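The Spring Review of the Wardrobe

The annual review of clothing in this household takes place in March, when the heavier garments are withdrawn from daily use and the lighter ones return to the chest of drawers. The procedure has been described on this blog before, in the entry concerning the Reltby shelving, and several readers have since written to ask how the knitwear and the T-shirts are dealt with. The present entry is intended as a reply.

All work is carried out on the bed. The dining table was tried last year and found to be too narrow for a jumper with its sleeves out, and it had in any case to be cleared again by six in the evening. The bed offers sufficient room for two garments side by side, and the covers may be left in place provided that they are clean.

Each item is first laid flat and inspected at the neck, the cuffs and the hem. Loose threads are cut and not pulled. Small holes are marked with a safety pin and the garment is set aside for mending, a category which in this household has a regrettable tendency to grow. Anything that has not been worn for two winters is placed in the bag for the charity shop on Koritz Street, with the exception of formal wear, to which a separate and more lenient rule applies.

Knitted garments are folded and never hung. The writer lost a good cardigan to a wire hanger some years ago - the shoulders did not recover - and the rule has been observed strictly ever since. Stripes are of considerable assistance in folding, as any error in the line of the fold is apparent at once.

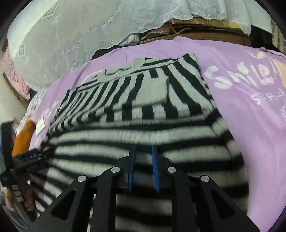 T-shirts are folded in thirds lengthways and then in half, so that they may stand upright in the drawer. Printed shirts should be folded with the print facing inwards if the drawer is a rough one. Ours was sanded and waxed in the autumn, and prints now face outwards, which makes it a good deal easier to find a particular shirt before breakfast.

On the matter of storage, winter knitwear is placed in cotton bags supplied by Thongdee, at a cost of 300 for a set of 40. This was more than was required, and the surplus has been distributed among relatives. The bags wash well at a low temperature, although the drawstrings should be knotted beforehand. Cedar blocks from Wuken are placed between the layers and rubbed with fine sandpaper whenever the scent has faded. Plastic boxes are not recommended for wool in this house, where the back bedroom is inclined to damp.

A reader enquired whether the review might reasonably be completed in a single afternoon. In our experience it may, provided that socks are excluded. Socks are reviewed in April.

Questions regarding the mending of ribbed cuffs have been noted and will be addressed in a later entry, once the necessary wool has arrived.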